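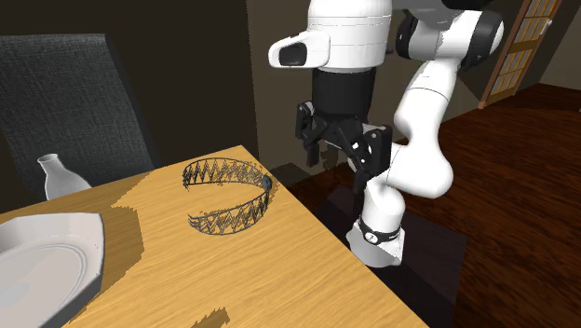
White arm, black gripper, wooden table.

My aunt left me a bakery, which sounds lovely until you've seen the bakery. It was in Ferkatley, halfway up the hill, with a green door that only opened if you kicked it (low down, left side), and it came with a flat, a cat and Erzsébet Erdős, who had worked the ovens for my aunt and saw no reason to stop now.

"You're late," she said, the first morning. It was ten to four! I'd set two alarms and slept in my jumper.

She gave me an apron and pointed at the dough. I'd sold insurance in Bresteno for most of my grown-up life and I had never made so much as a scone, so I poked it. Erzsébet watched me poke it. Then she took it away from me, quite gently, and put me on plum buns, where the worst I could do was eat them.

I ate 6.

Round about seven a man called Maximiliano Godoy came in with a ledger under his arm and his hat still on. He wanted to talk about the flour bill. My aunt, he said, had owed the mill 542, and he'd been very patient with her because she was a good dancer, but he had no idea how I danced.

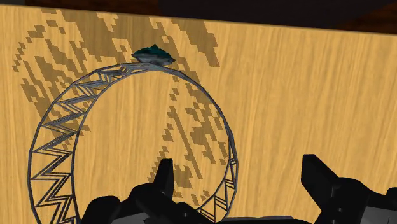 "Badly," I said.

"Then it's 300 now and the rest by May."

I looked in the till. There was 100 in it, a button and a folded bit of paper with my name on. I put the paper in my pocket, gave him the lot and threw in a bag of buns, and he stood there chewing for such a long time that I began to think I'd poisoned him.

"These are hers," he said at last. "The plum ones. I thought they'd gone with her."

"They're mine," said Erzsébet from the back. "They were always mine. She couldn't bake, that woman, she could only sell."

Well! He took his hat off then. He went through to the ovens without asking me, and I heard them start arguing about cinnamon, and they were still at it when the school lot came in wanting rolls and I had to work out the prices by myself.

I didn't read the note until I'd shut up for the day and got the cat off the stairs. It was my aunt's big loopy writing, in pencil. It said, kick the door lower down, and don't let Max pay for his buns.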